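In praise of the weekly look-over

I have been looking after hand-held grippers for long enough to have opinions about them, and the strongest is that we don't spend enough time simply looking at the things. At Draltari, where I work, we set aside a slow hour on a Saturday morning for it, with the kettle on and the radio low, and I wouldn't swap that hour for any amount of clever software (and I do like clever software!).

My colleague Saqib Butt disagrees with me, and he does it very cheerfully. He says a tool should be used until it complains, and that every time you take a screwdriver to a healthy joint you risk leaving it worse than you found it. There's something in that. I once spent a whole afternoon putting right a finger that had been perfectly good until I decided to improve it, and Lejla Papadopoulos still asks after it when we meet on the stairs.

But grippers don't complain in any way you can hear. A screw backs out by a hair, the finger leans a little, and whoever is holding the thing leans with it and makes up the difference with their wrist. People are wonderful at that, and it's exactly the trouble. By the time we caught our worst case at Draltari we had 477 recordings made with one finger toed in, and Drita Todorova had to sit down and sort through the lot. She was very kind about it, kinder than I'd have been.

So my routine is a plain one. I open and close the fingers 16 times, slowly, and listen. I put a straight edge across the tips, then I go round the screws with a short driver, touching each one and turning only those that give. The pivots get a wipe and a little sideways wiggle. All of it goes in the Kiker notebook, which is only a school exercise book with a name that stuck.
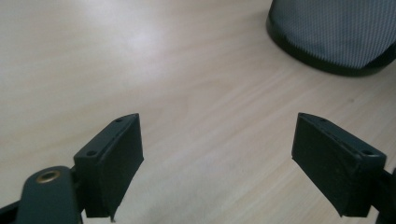

Screws get most of the blame when a gripper goes out of true, and in my view the pivots deserve a fair share of it. A worn one lets the whole linkage wander, and you can tighten above it all day without getting anywhere. I'm fond of a brass-coloured eyelet in the end of the arm, like the one down by the left finger, as it catches the light and draws your eye to the very place you ought to be checking. The two screw holes along the top of each finger are easy to get at as well, and I'd like every designer to be as thoughtful. Do the job over a pale, clear tabletop too, with the fingers spread wide, and a crooked one has very little to hide behind.

Saqib would have me do all this once in 100 hours of use and not a minute sooner. We've settled on 55 for the pivots, which pleases neither of us, and the Saturday look-over carries on regardless. He has started bringing the biscuits.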